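Ullden adds bedroom round to Birnudano flats

Ullden has extended its weekly housekeeping service at the Birnudano flats to cover bedrooms. The work takes in 64 flats and starts on Monday.
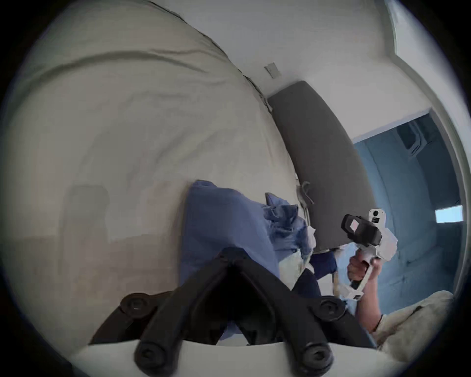
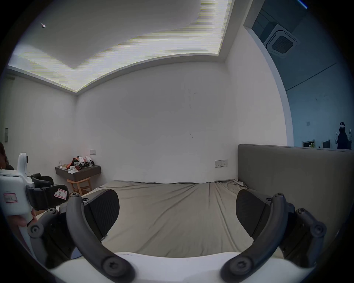
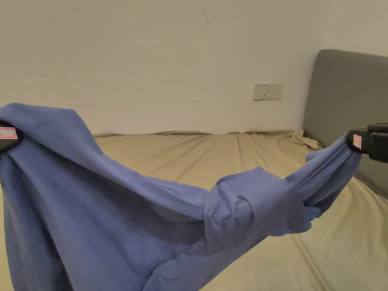
A bedroom with a double bed and grey upholstered headboard; last picture, a blue garment held over the beige fitted sheet.

Each visit covers bed linen, clothing left on the bed and the bedside surfaces. Clothing is to be lifted clear before the fitted sheet is pulled tight at the corners, then folded and stacked by type. Items on bedside shelves are moved only at the tenant's request.

Liesbeth Visser, who manages the contract, said two people would be assigned to each floor. Duvet covers will go to the Piras laundry and come back within 3 days.

Tenants who wish to opt out should tell Aitana Barroso at the Urness office by noon on Friday.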